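The case against folding a winter coat

Iona Mackay
Sunday, August 9, 2020

Every summer the same advice comes round. The weather has turned, you won't need your big coat for months, so take it off the hook, lay it on the bed, fold it into a tidy parcel and put it away. There are drawings to go with it. Sleeves in, bottom up, hood tucked, done. I have read this in magazines, on the backs of storage bags and once on a tea towel, and I don't believe a word of it.

My doubts started when I bought a set of Pludum storage cubes. They came with a leaflet setting out a coat fold in 13 steps. I followed all of them, twice, and ended up both times with something like a badly wrapped loaf. Step 6 asks you to "smooth the garment until it lies flat". A padded coat doesn't lie flat. It was made to hold air, and it goes on holding air while you lean on it. Press one side down and the other comes up. By the time you have the second sleeve across, the first has slid back out and is hanging over the edge of the mattress.

The people who write these instructions seem to be working with shirts. A shirt will keep a crease, more or less. The outside of most winter coats is slippery, there is a zip as stiff as a ruler down the front, and the hood or collar makes a lump at one end that no amount of tucking gets rid of. They also assume a clear, smooth surface to work on. Most of us have a bed, and the bed has bedding on it, and the bedding moves about as much as the coat does. You pull a sleeve straight and half the duvet comes with it. I suppose you could make the bed properly first, but then the job has doubled before you have touched the coat.

A dark coat has its own trouble, which is that you can't see what you are doing. Folds in black cloth disappear. I have been sure I had hold of a hem when what I had was the edge of a pocket. On a busy patterned cover you can at least make out where the coat stops and the bed begins, though inside that outline it's guesswork.

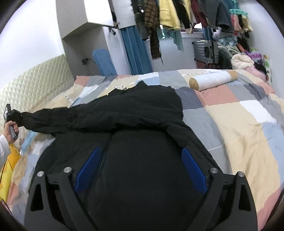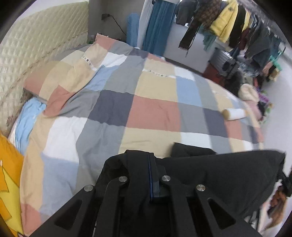 Sheena Kerr thinks I am making a fuss. Her view, put to me at some length over the garden wall, is that the leaflet is nonsense but the fold is perfectly sound, and that anyone who can't manage it is starting with the sleeves. Do up the zip, she said, turn the thing on its face, and kneel on it. After that the sleeves go where they're told. She has put away every coat in her house like this since her children were small and she has never had one spring open.

I tried it her way, and I'll admit the kneeling helps. The parcel was smaller and it stayed shut for as long as it took me to carry it to the wardrobe. But kneeling on a padded coat can't be what its makers had in mind, and when I took that coat out again in April, for a cold weekend at Pletero, it had a flat patch across the back that was still there when we came home. She says it will fluff up. I'm waiting.

What I'd like to know is what all the effort is for. The usual answer is space. Fair enough, if you have a drawer deep enough and nothing else to put in it. I measured mine. A folded coat took up the whole of the bottom drawer, which meant the jumpers had to come out, and the jumpers went on the chair, and the chair is where the coat would have gone if I'd left it alone. On a hanger, at the far end of the rail, it takes the width of my hand.

The other answer is that folding keeps a coat clean. I am not convinced by this either. Dust on the shoulders of a hanging coat comes off with a damp cloth in less time than it takes to get through the first three steps of the leaflet. An old pillowcase with a hole cut in the end does the same work as a shop-bought cover. And a coat that is folded away before it has been aired and had its pockets emptied will come out in autumn smelling of whatever was in it, which in my case was half an oat biscuit.

I can see the use of folding for a move, or for packing a case, when the thing has to fit and will be out again by evening. I can see it for people with no rail. Alasdair MacRitchie wrote to me after my last piece to say he keeps his rolled up in a sleeping bag sack under the stairs, and that it comes out looking dreadful and is fine after a day on the back of a door. That seems to me a better method than the one with the drawings, mainly because it doesn't pretend the result will be neat.

For the rest of us I'd say do up the zip, go through the pockets, and find a wide hanger, a proper one with shoulders to it. Shove it to the end of the rail. If the rail is full, the thing to look at is probably the other clothes on it. I found two dresses and a mackintosh I hadn't worn in years, and they went in a bag for the charity shop that same afternoon.

The Pludum cubes now hold Christmas lights.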